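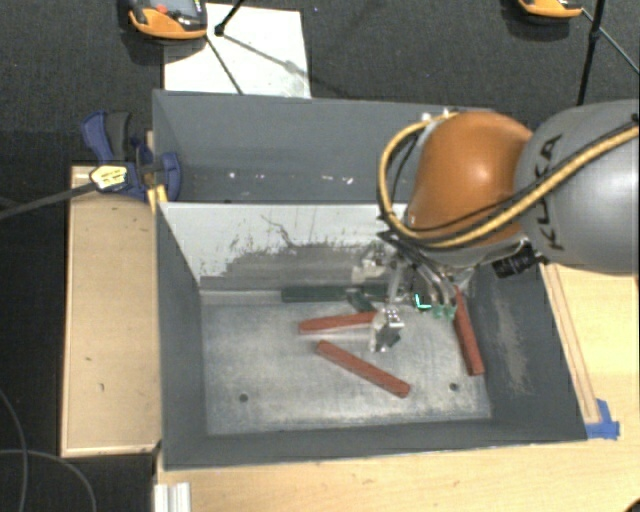 The gripper down in the front compartment, with red and green blocks on the metal floor.

Skistgate: picking blocks from a crowded bin

Gallery and notes, March 2024

This page goes with the Skistgate work at the Trindside robotics lab. We wanted to know how well an arm can learn to pick up long blocks that lie against each other or against a wall, using only the record of its own earlier tries. The runs were done in January by Yuzhen Xie and Kimutai Barasa. The notes cover the setup, the method and what we found.

The bin

All the runs used the grey bin with the divider across it. Picking was done in the larger front compartment. The divider counts as a wall for our purposes, and it turned out to be the hardest one. A block lying along the foot of it leaves no room for a finger on the far side.

The metal floor is scuffed and has patches that catch the light. We left it as it was. An early version of the software took some of the bright patches for block edges, and the logged tries from that period were thrown away before training.

The blocks

The blocks are plain bars in dark red and dark green. They have no handles or markings. A bar is easy to pick up if the fingers go across the short side near the middle, and much harder if only one end is free. With the hand over one end, the other end swings down during the lift and can catch on a neighbour. Most of the lost grasps in the log are of this sort.

The method does not use colour to decide anything. The two colours are there so that a person going through the log can tell quickly which block was meant.

The method

The robot takes a picture of the bin from above, and the software marks a set of places where the hand could go down. Each place has a position and an angle. A trained network gives every place a score, which is its guess at how likely a lift from there is to work. The arm goes to the place with the best score, closes the hand and lifts.

If the lift works, the block is carried a short way, turned to a random angle and let go over the same compartment. The layout is then slightly different for the next try. This meant the runs could carry on for long stretches with a person only checking in.

Batov is our name for the part that was added in this study. Before scoring the grasps, it also scores a short sideways push. If the best push looks more useful than the best grasp, the arm pushes first and looks again. A push is never longer than 5 cm. Longer ones tended to drive a block up the sloping side wall, and it then had to be brought back down by hand.

The version without pushes is called Savchuk in our files. It uses the same network and the same pictures, and we compare everything against it.

Training and testing

The network was trained on 2,000 logged tries. No try was labelled by hand. A try counted as a success if the hand still held a block at the top of the lift, judged from the finger positions, and as a failure if the fingers had closed all the way.

For the test we set out 20 layouts by hand from printed sheets, so that Batov and Savchuk faced the same starts. Some had the blocks well apart. Others had them side by side, crossing, or pressed along the divider. Each method had 2 goes at every layout. Yuzhen Xie set out the blocks and Kimutai Barasa ran the arm.

Results

With the blocks well apart there was no difference worth reporting. Both methods picked them up nearly every time, and Batov rarely chose to push.

With blocks side by side, Batov did better. Savchuk often tried to force a finger into the gap and moved both blocks together. Batov usually nudged one away at an angle and then went down over the middle of it.

Along the divider, Batov was better again, but it was slow. It sometimes pushed the same block back and forth without opening a usable gap, and we stopped the go when that had happened five times. Pushing one end gave better results than pushing the middle. The network had seen few end pushes in training, so it did not score them as highly as it should have.

Crossing blocks gave mixed results. If the upper block was picked first, the rest was simple. If the hand went for the lower one, both came up, and the upper block usually dropped off during the carry. Our success check counts that as a good lift, which we think is too generous. It will be changed for the next set of runs.

Known limits

We used one bin and one kind of block. We have not tried round objects, soft objects or anything that would be damaged by a push. The camera view from above also loses part of the bin whenever the arm is over it, so the software has to wait for the arm to move clear before it can look again. That wait makes up a good part of the time for each try.

The results should not be read as a comparison of grippers. Only one hand was used, and the scores learned with it would not carry over to a different one without new data.

Files

The test layout sheets, the log of tries and the list of stopped goes are kept with the Skistgate project files at Trindside. The layout sheets can be printed at full size and laid on the floor of a bin of the same shape. Requests for copies should go to Kimutai Barasa. Questions about the scoring network or the push step should go to Yuzhen Xie.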